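Kitchen scraps collection

Kitchen scraps collection is the separate gathering of food waste from homes, so that it can be turned into compost, soil improver or gas and does not go to landfill with the other rubbish. The material is also called organics, green bin waste or food scraps, depending on the town. It includes fruit and vegetable peel, bread, coffee grounds, egg shells and, in many programs, meat, bones and cooked leftovers. Garden waste is in some places put in the same bin and in other places collected apart.

Names and limits of the term

The word "scraps" is used in everyday speech for what remains after the preparing of a meal. In the rules of local councils it has often a wider meaning, and covers also food which was bought and never eaten. Some writers make a difference between unavoidable waste, such as banana skins and tea leaves, and avoidable waste, such as stale bread. The difference has no importance for the composting itself, but it is used in campaigns which ask households to buy less.

Paper towels and napkins are a border case. Most composting plants can treat them, but a council may refuse them if its plant was built for wet material only.

History

Before the coming of regular rubbish collection, scraps from the kitchen were mostly fed to pigs and hens, or dug into the garden. In towns a man with a cart would come to the back door and take the swill to farms at the edge of the settlement. This trade became smaller when rules about animal feed grew more strict, and when fewer people kept animals near the town.

In the decades after, nearly everything from the kitchen went in one bin. Interest in separate collection returned when landfill sites began to fill up and when it was better understood that buried food gives off methane, a gas that warms the climate.

The valley town of Manole is an example of a small place which started early. Its first trial covered 600 households in the streets near the river and was run with open buckets, emptied by hand in a trailer. The buckets were not liked in summer, and after one season they were replaced with closed bins on wheels. The neighbouring district of Furon joined later, and the two now share one composting site. The work there was described by Lies Stevens in a short local history, where a full chapter is given to the quarrel over who should wash the bins.

In the home

The first step takes place in the kitchen. Households normally keep a small container for scraps on the bench, under the sink or on the floor, and carry the contents outside when it is full. The size of the container has an influence on how well the system works. A small one must be emptied often, and for this reason smells less. A large one saves walking, but the material at the bottom may be several days old before it leaves the house.

Containers are sold in plastic, enamel and stainless steel. Plastic is cheap and light, but it takes on the odour and the colour of what is kept in it. Steel is easier to clean. A lid with small holes lets moisture out, and a tight lid keeps flies away, so the choice depends on the season and on the patience of the household.

Many people use a liner. Paper liners soak through if they hold melon or tea bags for too long. Compostable liners, made wholly or partly from plant starch, are accepted in some districts and refused in others. Ordinary plastic bags are as a rule not accepted in the collection, even where they are used indoors, and the scraps must be tipped out of them into the outside bin.

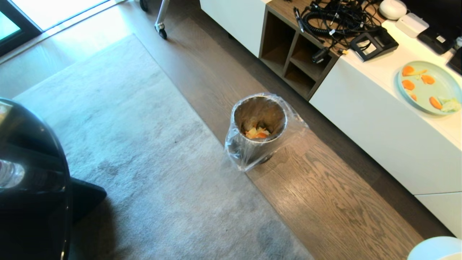 Lenni Honkanen disagrees with the rule on bags and has written that a district which forbids every kind of liner "will get clean compost from the few and nothing at all from the rest". In the same letter it is argued that a little plastic can be sieved out at the plant, while peel that went to landfill is lost for good.

Plant operators have mostly answered that sieving is slow work, and that thin plastic tears in small pieces which pass through the mesh. The question is not settled, and the rules continue to differ even between towns which send their material to the same site.

Collection

The outside bin is usually emptied once a week, in hot regions sometimes twice. Trucks for organics need a sealed body, as the load gives off liquid when it is pressed. In blocks of flats a shared bin is placed in the yard or the bin room. Results from flats are often poorer than from single houses, partly because a wrong item in a shared bin cannot be traced to one door.

In Manole the truck begins its round at 6 am and the bins must be at the kerb before that hour. Residents of steep lanes may bring their scraps to one of 3 drop-off points. Furon has no truck of its own, and its collection is done by the firm Zallirer under a contract with the district.

Treatment

Composting

In composting, the scraps are mixed with dry matter such as leaves, wood chips or straw, and are broken down by bacteria and fungi in the presence of air. The dry matter is needed because kitchen waste alone is too wet and packs together. The heap is turned or supplied with air through pipes. In the first stage it becomes hot, often above 55 degrees Celsius, and this heat kills most weed seeds and many germs. A slower stage of ripening follows, which can last for months.

The shared site of Manole and Furon treats up to 2,000 tonnes in a year. The compost is sold under the name Nollomier, in sacks and by the trailer load. Gardeners of the two places can fetch one trailer load free of charge each spring.

Anaerobic digestion

In this method the scraps are kept in a closed tank without air. Bacteria turn a part of the material to biogas, which can be burned for heat or electricity. What is left over, called digestate, is spread on fields or composted further. The method accepts very wet waste, but the tanks are costly to build and are seldom chosen for small towns.

Home composting

Where a garden is available, scraps can be composted at the house. The heap seldom gets as hot as at a plant, so meat, fish and dairy are better left out, as they also draw rats. Citrus peel is often said to be harmful for worms. In an ordinary heap it breaks down without trouble if cut small, but in a worm farm large amounts are to be avoided, for worms do not like the acid.

Contamination

Contamination means anything in the bin which does not belong there. Plastic bags and wrappers are common, followed by glass, cutlery and the small stickers that are found on fruit. Metal can be taken out with a magnet, if it is not stainless or aluminium. Glass is the hardest to remove, and a load with much broken glass may be rejected whole.

Some councils have inspectors who lift the lid and leave a coloured card. In Manole a yellow card is a warning, and after the second one the bin is left unemptied. According to Stevens, the cards led to more complaints in their first year than the rise of the collection fee had done.

Costs

Separate collection requires an extra truck round, bins and a treatment site, and savings come from lower landfill charges. Whether the balance is favourable depends mainly on the height of these charges. In thinly settled areas, where the truck must drive far between the houses, the cost for each tonne can be several times that in a town. Programs with fewer than 1,000 households are for this reason often joined with a neighbour's.

See also

Compost
Food waste
Landfill
Worm farm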